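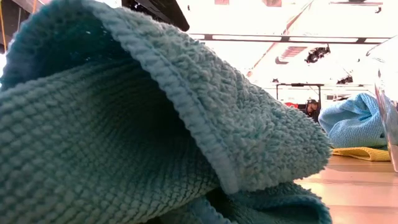 The Great Cloth Sort, and other November business

Home Diary Recipes House Garden About Search

We use cookies to remember your settings. By carrying on reading you agree to this. Accept / Manage

Rain all morning, so I finally did the thing I've been putting off since we moved in, and emptied the cleaning cupboard. All of it! I started a bit after breakfast with a big mug of coffee and the radio on, and by 2 I was still at the table with towels and cloths everywhere and no lunch in me.

I do love the big teal towel, I'll say that first. It's waffly on one side and properly shaggy on the other, and it's so thick that when you fold it over it just stands there in an arch like a little tunnel. I kept poking my hand into it (I'm a grown woman). Tomás bought it for drying the car and it has never once been near the car, because I got to it first and now it does the bath and the shower door and, one time, a very surprised dog. The shaggy side is the one for soaking things up and the waffle side is for going over afterward, or that's how I do it anyway. He says it's the other way around. We've agreed to differ.

The light blue cloth and the yellow one are both staying too. Blue is for glass and mirrors, yellow is for dusting, and I've been pretty strict about that ever since the business with the furniture polish and the bathroom mirror, which looked like we were living in a fog bank for most of a week.

Everything else was a mess. Old T-shirts cut into squares, a dish towel from Quinlan with a burn on it, a bag of those thin cloths that come free with glasses and go missing the second you need one. I made a keep heap and a garage heap and a heap I was going to think about, and of course the thinking heap got biggest. Cillian Egan from next door came by to give us our ladder back and stood in the doorway and said "are you opening a car wash?" Then he asked if he could have the T-shirt squares for his bike chain, so that was one heap gone – thank you, Cillian.

I washed the good ones in the afternoon, on their own, warm and not hot, no fabric softener. I used to put softener in with everything because I like the smell, and then I couldn't work out why my cloths were just pushing water around the counter. My aunt set me straight on that years ago and I still forget maybe every other month. They're on the rack in the hall now. The teal one takes forever to dry and drips on the floor if I don't spin it twice, so I've got a baking tray under it. Very elegant.

The cupboard itself I wiped down and lined with leftover shelf paper from the kitchen (the lemon pattern, there was just enough if I turned one piece sideways). I found 13 clothespins, a tin of wood wax with a lid that will not come off for love or money, and the spare key we paid to have cut again in the spring. I haven't told Tomás about the key yet. I'm going to put it on his pillow.

Supper was leftover soup and the end of the bread, and I was so tired I ate it standing up. He wants to take the teal towel back for the car this weekend if the rain stops. I said he could borrow it – borrow! – as long as it comes home without any grit in it. We might just have to get a second one, in a different color so there's no arguing. I'd like a green.

Tomorrow it's the drawer under the oven. I opened it tonight to have a look and shut it again.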